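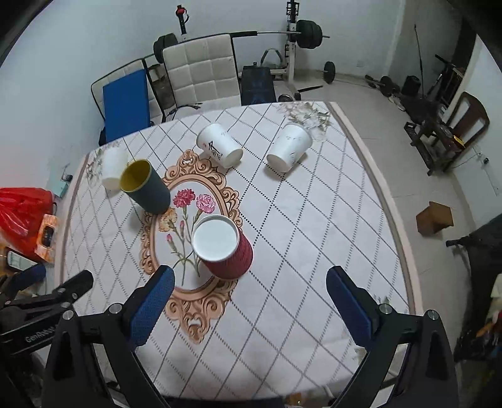

carnation cloth, paper cups, gym corner behind.

ok thread about the table bc three people asked about the tablecloth and zero asked about me

the cloth: white, pink band around the edge, that big diamond grid, and the carnations in the middle in their fancy peachy oval. came from my aunt Leonilde. she had it on her kitchen table in Katholm for my whole childhood and I was not allowed to put a juice glass on it. now look

yes some of the flowers out by the corners are faded. no I don't know how to bring them back. Nandini says cold water and vinegar, Aurora says do NOT put vinegar on it. you two fight it out

cups. all paper, none of them match. leftovers from I don't know how many birthdays. I buy a sleeve, we use most of it, the strays go in the drawer over the fridge

favorite is the dark red one with the ribbed sides, the one standing up. holds heat pretty good and you don't burn your fingers. wish I'd bought two packs

the dark gray w/ yellow inside is second. coffee looks weird in it, lemonade looks great

the one with black calligraphy-looking writing, Nuno has asked me twice what it says. I can't read it Nuno. could be a poem could be "do not microwave"

speckled one is from Leonor's shower I think?? or the Plimska picnic. one of those

anyway system for tonight: everything gets tipped out, stacked by size, anything with a soft rim goes in the trash. rest back in the drawer. then cloth gets shaken off the balcony, sorry downstairs

someone's going to say just use real mugs. I have real mugs. they are all in the sink, next question

re the gym stuff behind the table: yes that's the dining room. yes I eat next to it. moved it out of the bedroom in March when I got sick of stubbing my toe, and it's been staring at me over breakfast ever since

Nuno's idea was swap them, table by the window, weights by the wall. tried it for a week. sun was right in my eyes at breakfast and I hit my elbow on the shelf every single set. moved it all back

do I use it? some. more than the table gets used for actual sit down dinners lol

ok update, Aurora just texted that it's baking soda and you leave it overnight. Nandini has not conceeded

trying a little patch at the far corner first, where the flowers are already pale. if I wreck it nobody tell Leonilde

also if anybody knows where to get those red ribbed cups again send me a link. checked Varela, they only had plain white

going to stack now. mute this if you don't care about stain removal bc I will be posting results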